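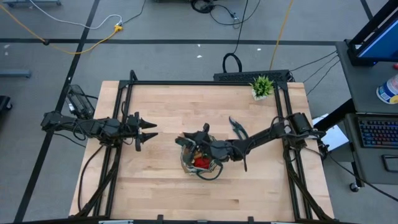

The clear bag on the wooden table, with the small potted plant in the corner.

I have been trying to sort out my gardening bag. I took on half a plot in April, sharing with Dario Grasso, who has the end with the water butt. It is a 20 minute walk from my flat, so anything I forget stays forgotten until the next visit. For the first few weeks I carried everything in whatever was by the door, usually a rucksack, and spent the evening afterwards brushing soil out of the pockets.

The new arrangement is a canvas tote, cream with dark green straps. It cost £30, more than I wanted to pay, but the last cheap one lost a handle on the way home from the shop. A tote stands up better than a rucksack when there is something tall in it and you can see down into it without unzipping anything.

The spray bottle goes in upright with the nozzle sticking out of the top. I tried laying it flat once, and by the time I got to the plot the seed packets had gone to pulp. Mine has a white and green trigger head and I use it for seedlings and for rinsing my hands. 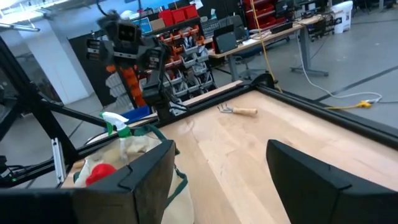
The hand cultivator took me longer to work out. It has three metal tines and a wooden handle, and for a tool that size it catches on everything. Put in tines down, it goes for the canvas. Put in tines up, it goes for your wrist when you reach past it. What I do now is leave it out on the table until the rest is packed, then slide it down the side with the handle uppermost and an old glove over the tines. Dario keeps his in a bucket, but he has a shed.

Small bits are the other problem. Ties, labels and odd caps all end up at the bottom and I have tipped the whole bag out on the path more than once looking for a pencil. A clear plastic bag is the best answer I have found. I had a canvas pouch before that and could never remember what was in it. The clear one tears sooner but I can see what I've got.

We use cookies to remember your preferences and to see which posts are read. By carrying on you agree to this. Accept | Manage settings

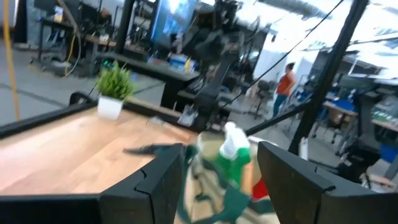
Calport, June 2022

A few weeks on and the bag is still in use, so I will add some notes.

It fills up. I put things in and don't take them out, and by the end of a fortnight there is a heap and the straps have flopped over the front of it. I now empty it onto the table every 2 weeks and start again. Bottle first, then the bigger tools, then the clear bag on top where I can get at it.

Mojtaba Zarei asked in the comments whether a trug would be easier. Probably, if you drive. I walk, and I want one hand free for the gate.

The plant on the table is artificial, for those who asked. It has spiky green leaves and a white pot and needs nothing from me.

The courgettes are in. Slugs have had two already, so next time I will write about copper tape and whether I think it was worth buying.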